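Home | Notes | Bench log | Archive | About

Budgeting for the second arm

The second arm is approved in principle, so I have spent most of December on a spreadsheet. What follows is the planning as it stands. Prices are left out on purpose; two of the three quotes came with a request not to publish them, and the third will be stale by the time anyone reads this.

The first arm was bought badly. We compared payload and reach, picked the better ratio, and treated everything else as accessories. The accessories came to 60 percent of the price of the arm by the end of the first year. Half of that was predictable on the day we signed. Most of it was never in the budget, so it came out of the travel line and then out of the line for computers.

The columns this time are: arm and controller, gripper, spare fingertips, wrist camera and mount, cabling, table, power, shipping, and hours. The hours column is new. It counts our own time at the rate the department charges outside users, and it is the reason the cheapest quote is no longer the cheapest.

Quotes came from Edelgate, Stosier and Clilgate. Edelgate sells the arm alone and expects the buyer to source the gripper. Stosier sells arm and gripper together with the adapter plate already fitted. Clilgate will sell anything in any combination but charges for the integration drawing, and the drawing takes 4 weeks. I asked all of them for the same things in writing: the interface at the wrist flange, the connector type and the pinout, the lead time on a replacement gripper, and whether the warranty survives a third-party camera mount. Stosier answered every item. Edelgate answered the first and last. Clilgate sent a brochure.

Gripper stroke is the spec I would check before payload. Our tasks are tabletop ones with kitchen objects: cups, bowls, plates, plastic food. Nothing on the table is heavy. The widest object that has to be grasped across its body sets the stroke, and the thinnest one that has to be picked off a flat surface sets the fingertip shape. A plate lying flat is a harder purchase decision than a full bottle. We budgeted for neither case last time and ended up buying two sets of fingertips, one of which is still in its bag.

Cabling deserves its own line. A gripper with a coiled lead at the wrist needs slack for the full range of the last joint, and the slack has to go somewhere that is not in front of the camera. An internal cable route costs more and removes the problem. I have priced both. The difference is smaller than what we spent on replacement leads, counting the hours.

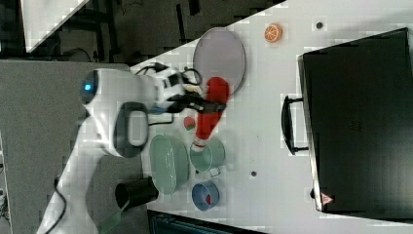
Jiahui Ye read a draft of this and objected to the cabling paragraph. Her view is that internal routing only moves the cost: when an internal lead fails the arm has to go back to the supplier, and an external one can be swapped at the bench before lunch. She would rather see the money go into a second gripper, kept on the shelf, with its own lead already tested. She also pointed out that my hours column assumes I do the swapping, and that I am slow.

I have put both options in the sheet. The second gripper wins if the lead time is more than two weeks, and so far only Stosier has quoted less.

The table is the next argument. A standard top with predrilled holes saves a day of work, but only if the hole spacing matches the base plate. Otherwise you pay for the table and then for an adapter. I would order the base plate drawing first and the table last — the reverse of what we did. Budget for the floor area too. Stands, power supplies and loose cable take up more room than the tabletop, and the supplier's footprint figure covers the base only.

Props are cheap individually and get bought on whatever card is nearest. Yutong Shen went back through the receipts and found around 100 separate purchases of cups, plates and toy food, none of them under a project code. They now have a line of their own with a yearly cap. Larger items such as appliance-sized boxes go under fixtures, as they stay put and affect the reach calculation.

Software is short. The controller license is included with all three quotes for the first year. Renewal is listed separately and should be entered for the full expected life of the arm. I am using the same planning life as for the first one, which may be optimistic.

Open items before the order goes in:

- written confirmation of the wrist pinout from Edelgate
- a revised quote from Stosier with the spare gripper included
- a decision from Shi on whether the service contract can be paid from the equipment line
- power: the outlet behind the bench is shared, and I do not want to find its limit by experiment

The service contract is the one I expect to lose. It looks like an operating cost and will be treated as one. If so, I will move its first year into the purchase price and ask Stosier to quote it that way. They have done it before for other groups, according to their sales desk.

The sheet will go up when the quotes have expired.

Contact | Copyright, all posts by the author | Back to top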